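March 14, 2011

Laundry down to the last load. The machine at Skukholm takes 2 kg less than the plate claims before it starts walking across the floor, so everything went through in small batches and came up to the bed for sorting. Cottons at 2000 rpm would be absurd; I left the spin on the low setting and accepted the longer drying time.

Folding order as in August: heavy items first, then shirts, then whatever is left. Denim goes in thirds along the leg. Plaid shirts get buttoned at the collar and the second button only - any more is wasted effort. 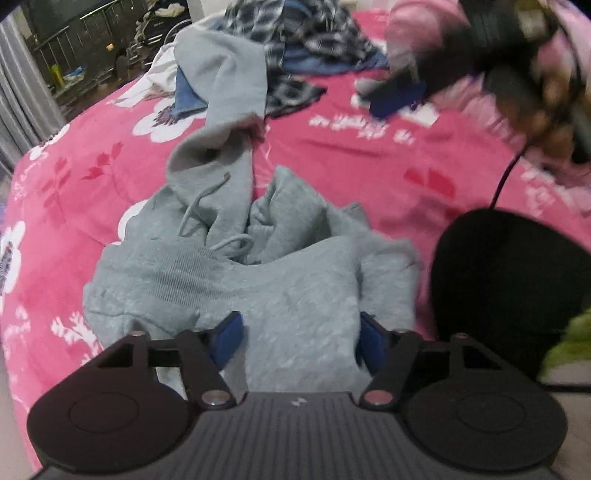
Hooded sweatshirts remain the unsolved case. The gray one folds flat up to the shoulders, then the hood adds a lump that tips the stack. Tried the hood folded down inside the body, sleeves crossed over it. Stack height improved, but the drawstring has to be laid straight first or it leaves a ridge. Will use this method until a better one comes along.

The pink flowered sheet stays on until the Evangelista set is dry. Both pillowcases for that set are still missing, probably in the Plelesside bag.

Meter read 288 before the first load. Forgot to read it after the last. Need detergent, the unscented kind, and more hangers.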